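# Starting states, and why ours are written down now

2019-05-13

I have been revising our internal rules for two-arm cloth work. The document is called Kistum, after the folder it first lived in, and it has reached version 6. Most of the changes are small. The section on starting states has been rewritten from the top, and I want to set out the reasoning before I forget it.

The old text was one line: "Place the cloth flat in front of the arms." Everyone who read it believed they were following it. Koen Goossens went through 558 recorded episodes in December and sorted them by the state of the cloth at the first time step. He used no special tooling, only a spreadsheet and a viewer. "Flat" covered cloths with a corner turned under, cloths with a ridge across the middle, cloths lying at a slant, and a few that I would have called a heap. None of these had been marked as different from the others.

A mixed set is fine if you know it is mixed. Ours carried a label saying the start was fixed, and we had been comparing success rates between operators on the strength of that label. Those comparisons have been withdrawn.

The new section has four clauses.

**1. Orientation.** A rectangular cloth is laid with its long sides running away from the base line of the arms. The short edge nearest the arms is the working edge. If a task needs the other orientation it gets its own task name. A note in the comments field does not count, as Ident (our episode database) does not index comments.

**2. Working edge.** Both corners of the working edge must be reachable without moving the cloth. The operator brings the grippers to the two corners, open, and pauses for 2 seconds before the first grasp. The pause costs very little and gives every episode the same opening.

**3. Background.** One plain cover over the whole work surface, in a colour well away from that of the object. Creases in the cover are allowed. Objects left on the cover are not, apart from the fixtures that belong to the station.

**4. Corner state.** All four corners are recorded separately as flat, folded or hidden. This is the clause that caused the argument. 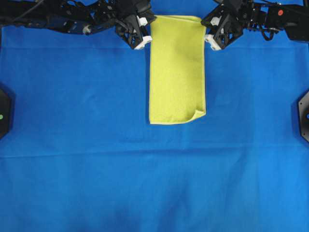

Corner state is recorded by what the cloth is doing, with no reference to whether the task will touch that corner. Kosmas Gkikas held the opposite view for most of the review, and his case was a reasonable one: if the grasp is at the working edge, the far corners are not part of the contact and need not be logged. The difficulty is with what the far corners do later. With the grippers at the two upper corners of the yellow-green towel, the lower right corner is curled over on itself while the lower left lies flat and square. Under the old line this start passes as flat. Under clause 4 it is three flat and one folded, and it goes in a different bin. If a policy is later asked to halve the towel by bringing one short edge to the other, that small flap sits exactly where the two edges should meet. Kosmas accepted the clause on condition that logging it took one keypress per corner. It does.

Some points of interpretation have come up since, and I list my answers here so that I can stop sending them by email.

A corner is "folded" when the cloth is doubled and a crease or fold line can be seen. A corner that is lifted a little, with no doubling, is still "flat". I know this is generous. We tried a separate "lifted" value and two people labelling the same episodes could not agree on it often enough to make it useful.

"Hidden" means that the head camera cannot see the corner. A wrist camera view does not change the value. The labels have to be reproducible by someone who has only the head view, and that is what most of our partners receive.

Ripples in the body of the cloth are not logged. A shallow ripple in a microfibre towel is normal after handling and will come and go between episodes. We did consider a limit on ripple height, but nobody proposed a way to measure it that an operator could carry out between resets, and I will not put a number in a rule if it can't be checked at the station.

Shadows are not covered by clause 3. Arms over a bright cover will cast shadows on it, mostly near the top of the head view, and they move with the arms. The lamps at a station are fixed and their positions recorded once, in the station file.

The last point is about correcting the start. An operator who sees a folded corner before the episode begins may straighten it or leave it. Either is permitted, provided that the label matches what is on the table when recording starts. What is not permitted is straightening the corner after the recording has begun, with a hand or with a gripper, unless straightening is the task. We found enough of these in Koen's review that they have their own rejection code.

I was asked whether the rule should simply require four flat corners. For acceptance testing, yes, and the test sheet says so. For training data I think it would be a mistake. Folded corners occur in use, and a set with none of them teaches the policy nothing about them. The present guidance asks for 80 per cent of starts with all corners flat and leaves the rest open. The split is a judgement and I have no experiment behind it. If the Peltinel stations produce one I will change the figure.

Two things remain unsettled. The first is round and irregular cloths, for which "corner" has no meaning. Christodoulou sent us a draft that marks points on the hem by clock position, and I have not had time to try it. The second is cloth that is already folded once at the start, where a single corner location holds two layers which may be in different states. For now those episodes are logged by the top layer only, with the multi-layer flag set.

Relabelling of the older episodes under clause 4 is under way, oldest station first. Until it is finished, please filter on the rules version field and treat anything below 6 as having no corner data at all, even where the comments claim otherwise.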